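Break Room Kitchen FAQ
Clultton Building, second floor

Last updated in July. Questions go to Beverley Halliday at the front desk.

Who can use the kitchen?
Anyone with a Clultton tenant badge. Guests are welcome if a tenant is with them.

Can I make hot food?
Yes. Toast, sandwiches and reheated leftovers are fine. Raw meat and deep frying are not allowed in any shared kitchen in the building.

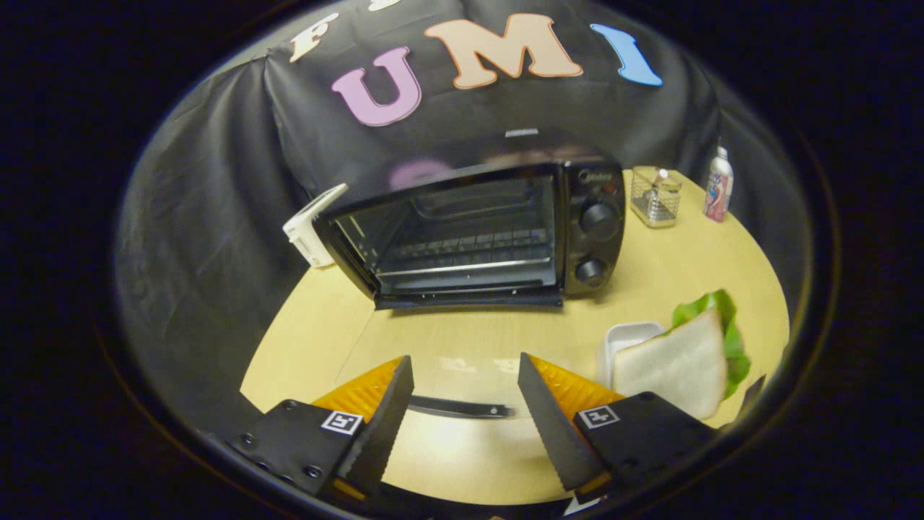
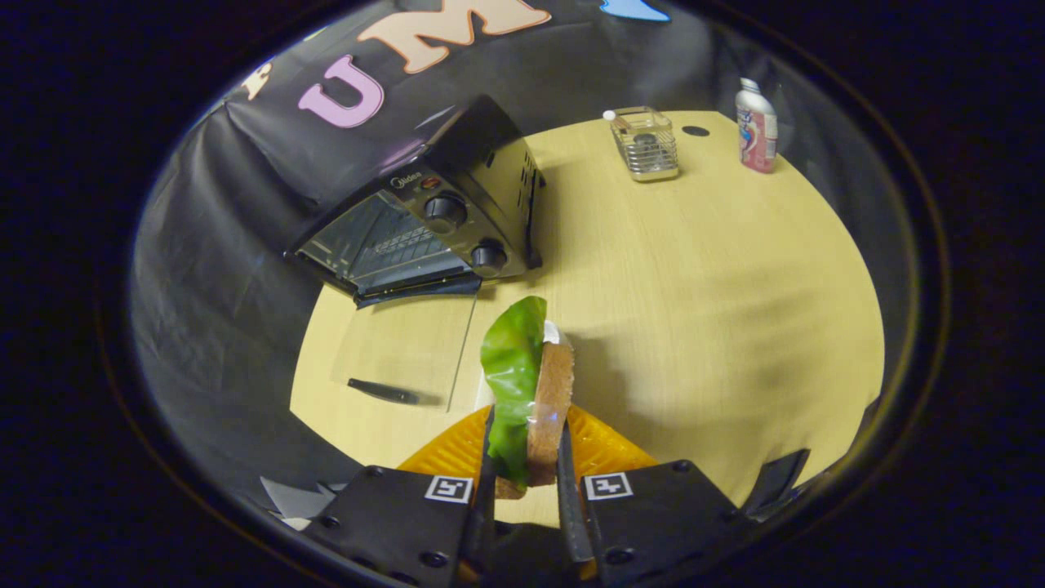 What size dish can I bring?
Anything that goes in and out without touching the heating elements. Glass lids should stay at home. We have had two of them break since the spring.

The power went out while I was cooking. What now?
The counter outlets share one circuit, and the kettle is usually the cause. Unplug the kettle and call extension 785. Please do not open the panel in the hallway yourself.

How long can food stay in the refrigerator?
Until Tuesday at 5 p.m. Anything without a name and a date is thrown out then, container included. Condiments on the door shelf are shared and are left alone.

Who cleans up?
You do. The evening crew mops the floor and takes out the trash, but they do not wash dishes. Empty the crumb tray if you used it, and let it cool first.

Can I reserve the kitchen for a lunch?
Yes, for groups of up to 19. Send the date and time to Nayeli Tapia at least two working days ahead. The room stays open to other tenants during your booking, so leave one counter free.

Is there a list of allergens?
No. We don't track what people bring in. If you have a serious allergy, use your own foil or tray and wipe down the surface before you start. Clean cloths are in the drawer under the sink.

I left a container behind. Where is it?
Clean containers go to the shelf by the coat rack and stay there until the end of the month.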